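Yu-na Yeon
@yunayeon_knits
6/25/24

Thread on folding heavy knitwear flat so it fits a shallow drawer and doesn't grow two sizes on a hanger. Long, with measurements. Mute if you only own T-shirts.

1/ Starting point: knit fabric is a set of loops. Loops under constant load get longer. A sweater on a hanger is loaded by its own weight all day, and the shoulders take most of it. Everything that follows comes from that.

2/ So knits go in drawers. The question is which fold. I have tried the store fold, the thirds fold, the roll, and the file fold (the one that stands upright). Each one fails on a different type of garment.

3/ Store fold: arms behind, sides in, bottom up. Made for a display table with a board inside. Without the board you get a crease straight down both sides of the chest, and the stack leans.

4/ Roll: good for thin cotton jersey. On a thick knit the outer layer travels farther than the inner layer, so the back stretches slightly while the front bunches. Bulky too. I get fewer rolled sweaters in a drawer than folded ones.

5/ File fold: good if the drawer is deep enough. Mine isn't. The top edge of a chunky sweater rubs the drawer frame every time it opens, and that is where the pilling starts.

6/ That leaves thirds, with two changes. One is the order of the folds. The other is what you do with the sleeves.

7/ Surface first. Use a bed. A table is firmer, but most tables are narrower than a sweater with both sleeves out, and a sleeve hanging off the side pulls the shoulder seam while you work. Smooth the bedspread as far as your arms reach and leave the rest.

8/ Lay the garment with the hem toward you and the neck toward the headboard. Square the hem before anything else. Ribbing is the only part of a sweater with a straight reference edge, so every later measurement is taken from it.

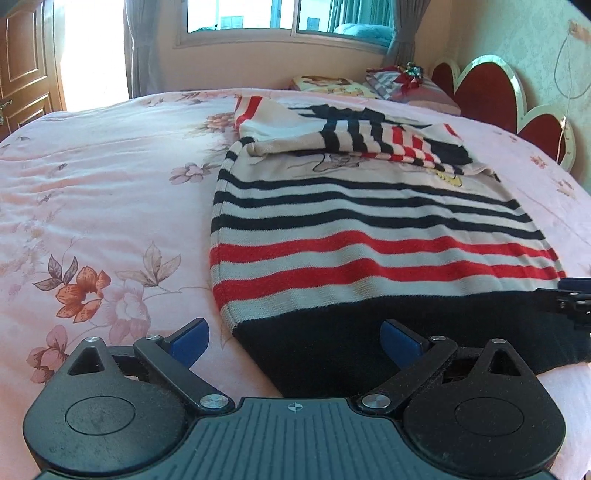
9/ Then the sides. Pull outward at the hem with two hands, gently, until the ribbing relaxes to its natural width. Let go. If it springs back unevenly, one side seam is twisted. Walk the twist out toward the armhole with flat fingers. Do not yank the hem.

10/ Stripes make this part easy. If a stripe meets itself at the side seam, the body is square. If it steps up or down, it isn't. Solid colors give you no feedback and I fold those by ruler, which my family finds tiresome.

11/ Sleeves. Fold each one across the upper body at the armhole seam, then turn it down so it runs parallel to the side. The turn should sit just inside the shoulder. Too far in and the two cuffs overlap in the middle, where you get a lump that prints through to the front.

12/ If there is a printed or appliqued design, keep every fold line off it. Cracks in a print start at a crease and spread along it. Move the fold even if the result comes out a little wide. A wide bundle is cheaper than a cracked design.

13/ Now the body, in thirds from the hem. Hem up to one third, then over once more to the neck. The neck ends up covered, which protects the collar from the next thing in the stack.

14/ Do not press the air out with your palms. Set it down and leave it while you do the next one. The knit settles by itself and the folds stay round. A round fold recovers when you wear the sweater. A sharp one needs steam.

15/ Stacking order is by weight, heaviest at the bottom. I know this means the heavy ones are hard to reach in January. Reverse the stack when the season changes. It takes less time than reading this thread.

16/ Drawer liner: plain unscented paper. I used a scented one from Pramula for a while and the scent was still in the wool after two washes. No complaint about the paper itself, it lies flat.

17/ Storage bags for the off season: the Mikano breathable ones with the zipper on the long side. A zipper on the short side means you pull the whole stack through a slot, which undoes all of the above. Wash and fully dry everything before it goes in a bag.

18/ Rekha Mittal asked in the replies whether any of this matters for acrylic. Less than for wool. Acrylic that has been stretched doesn't respond much to blocking, so you have fewer ways to fix it afterward. I fold it the same way.

19/ So-yul Shim asked about children's sizes. Fold in half instead of thirds. Small sweaters folded in thirds turn into a block that tips over. Same sleeve rule.

20/ Da-eun Joo sent a photo of a cardigan done this way with the buttons fastened. Correct. Fasten them all, including the top one. An open placket drifts out of line and you fold the drift in.

21/ Correction to 13: for a garment longer than hip length, take the hem up by one quarter first, then proceed in thirds. I left that out because I don't own one. Thanks to Mal-soon Ha, who does, and whose drawer would not close.

22/ I am not adding a post on hanging sweaters over the bar of a hanger. I have seen the method. The load is lower than at the shoulders and it still leaves a ridge across the middle.

23/ Sweater shavers next, once I've finished with the Lulo. So far it clogs on mohair and is fine on everything else.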